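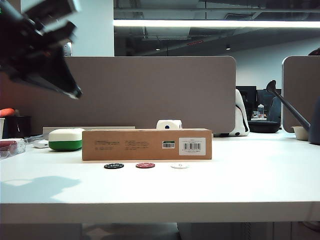 Desk items at a partitioned workstation: barcode label, poker chips, a cup and cable all fall under the rules on this page.

Home | Workplace | Desks and Storage | Moves | Forms | Contact

Desk Items, Packages and Game Pieces: Frequently Asked Questions

Reading time: 6 minutes

Atulari Workplace Services maintains this page for all staff, contractors and long-term visitors assigned to a desk in the Hughes Building or the Stirnine Annex. It covers what may be kept on a desk, how packages are handled, and how the shared game collection is borrowed and returned. Questions about chairs, monitors and lighting are answered on the Furniture page.

GENERAL

Who does this policy apply to?

It applies to every person with an assigned desk and to anyone who books a desk by the day. Laboratory benches and the print room follow their own rules.

What may I keep on my desk?

Items in regular use may stay on the desk surface. These include cups with lids, pens, small trays, chargers, reference papers and a reasonable number of personal belongings. Items that are not used in the course of a normal week should be stored in a drawer, in a locker or at home.

Does "reasonable number" have a definition?

No. Team leads are asked to use judgment. As a working guide, a cleaner should be able to wipe the desk after moving things aside once. If that is not possible, the desk is considered overfull and a reminder card will be left.

May I keep things along the back of the desk, against the partition?

Yes, provided that they do not lean on the fabric or stand higher than the partition. Boards, posters and flat panels may lie along the back edge. They may not be propped upright there, and they may not bridge the gap between two partitions, which is kept open for cables and air flow.

May I pin or tape things to the partition?

Pins designed for fabric panels are permitted and can be requested from the Jineck supply cabinet on each floor. Tape, staples and adhesive hooks are not permitted. Replacement of a damaged panel is charged to the department at $225.

Are clear trays provided?

Clear plastic trays are available from the supply cabinet. One tray per desk is standard. Staff who need a second tray should ask the floor coordinator.

How should cables be arranged?

Cables should run toward the back of the desk and drop behind it. A cable should not cross the front edge or lie on the floor where a person could step on it. Small powered devices that stay on overnight must carry an inspection sticker. Valtteri Vuorinen in Electrical Safety issues these stickers and can be reached through the Forms page.

BOXES AND PACKAGES

May I leave a cardboard box on my desk?

A box may remain on the desk for two working days after delivery. After that it should be emptied, moved to storage or flattened for recycling. Boxes used as permanent storage are not permitted on the desk or under it.

Should I remove the barcode label before recycling a box?

Labels that carry a name, a home address or an order reference should be removed or covered with marker. Product barcodes and small stock stickers may be left in place. The recycling contractor accepts them.

What if I may need to return the item?

Keep the box until the return period has ended, but store it in your locker or in the package room. Write your name and desk number on a storage slip and attach the slip to the long side of the box, next to the printed label and without covering it. The package room will hold a box in this way for up to four weeks.

How large a box can the package room accept?

Any box that one person can carry safely. For anything heavier, contact Orlando Echeverri at the loading dock before the delivery is scheduled.

Someone has left a box on a desk I have booked. What should I do?

Please do not open it. Move it to the nearest coordinator shelf and fill in a found-item slip. If the box is too heavy to move, call the floor coordinator and you will be given another desk for the day.

GAME COLLECTION

What is the game collection?

The game collection is a set of board games, card decks, dice and poker chips kept for lunch breaks, team events and training sessions. It was started by the Hughes Building social group and has been managed by Workplace Services since the move to the new floors. The present collection holds 3000 individual pieces, of which poker chips form the largest part.

Where is it kept?

In the tall cabinet beside the fourth-floor kitchen. The cabinet is unlocked from 8 a.m. to 6 p.m.

May I use game pieces at my desk?

Yes. Games may be played at a desk during breaks if neighbors do not object. Pieces are also frequently borrowed for workshops, where dice are used to set speaking order and chips serve as voting tokens. Both uses are welcome and neither requires approval.

How do I borrow chips or dice?

Enter your name, your desk number and the items taken in the book inside the cabinet door. For chips, list each color separately. For example, an entry might read "1 black, 1 red, 1 white, 1 die." Entries such as "some chips" make it impossible to check the set on return.

Do the chip colors have fixed values?

Black chips marked 100 have that value. The value of the red and white chips is set by the players before the game begins. The collection contains chips from more than one set, and markings differ in style and clarity. Older white chips can be difficult to read and are also easily missed on a white desktop. Borrowers are asked to run a hand over the surface before signing the items back in.

May we play for money?

No. Chips may not be exchanged for cash, gift cards, leave or any other item of value. This rule applies during and after working hours, and at events held off site under the Atulari name.

How long may I keep borrowed pieces?

Until the end of the working day. Longer loans for a training series may be arranged with Trinity Ridgeway, who keeps the loan calendar.

A piece is missing. Will I be charged?

Individual chips and dice are not charged. Please record the loss in the book so that a replacement can be ordered. Loss of a complete set is discussed with the borrower and the team lead.

I found a die behind something on my desk. Does it belong to the collection?

It may. Collection dice are not marked, and several teams own dice of their own. Place it in the small dish on the middle shelf of the cabinet. Dice left in the dish for a month are added to the collection.

FOOD, DRINK AND CLEANING

Are cups allowed on desks overnight?

Empty, clean cups are allowed. Cups that contain liquid will be taken to the kitchen by the evening crew and left beside the sink. They are not washed.

May I keep food containers on the desk?

Containers with a closed lid are permitted during the day. Food should not be left on the desk overnight, whether sealed or not.

How are the white desktops cleaned?

The evening crew wipes open areas with a damp cloth and a mild cleaner. The crew does not lift papers, boxes or devices. Staff who would like the whole surface cleaned should clear it and turn the green card face up before leaving.

What removes ink or marker from the desktop?

A soft cloth and the cleaner stocked in the supply cabinet will remove most marks. Abrasive pads scratch the finish and should not be used. For marks that remain, submit a repair request with the desk number.

REMINDERS AND APPEALS

What happens after I receive a reminder card?

You have one week to clear the items named on the card. If they remain, they are packed, labeled with your desk number and moved to the package room. Nothing is discarded without written notice.

May I ask for an exception?

Exceptions are granted for medical reasons, for accessibility and for project work that requires materials to stay in view. Requests are reviewed by Ezekiel Dunleavy, Workplace Services Manager. Please attach a short note from your team lead. Medical details are not required.

When is this page reviewed?

It is reviewed every May. Suggested changes may be sent to Žofie Vrabec at the Workplace Services front desk, in English or Czech.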